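Kitchenhand and store assistant, Filel Catering

Casual, starting in April

Filel is a small catering business that supplies lunches to offices and childcare centres. We send out more than 300 meals a day and need another pair of hands in the kitchen and storeroom.

You'd wash and cut vegetables, portion and label meals, put deliveries away and help load the van. Shifts run from 6 am to 2 pm, with a paid break. You'll be on your feet for most of it, and some boxes are heavy. 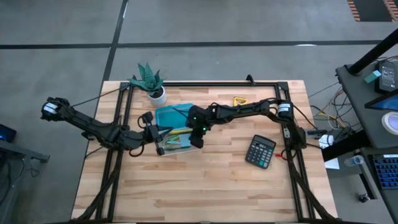 Do I need kitchen experience?

We'll train you on the job, and we pay for your food safety certificate if you don't have one. A driver's licence is handy – our second van often needs a driver – but we'll consider people without one.

Uniform and lunch are provided. Parking is free behind the building.

To apply, send a resume and the names of two referees to Callum Dunbar, kitchen manager, quoting job number 1261. Fredy Ospina can answer questions about rosters and pay after 2 pm.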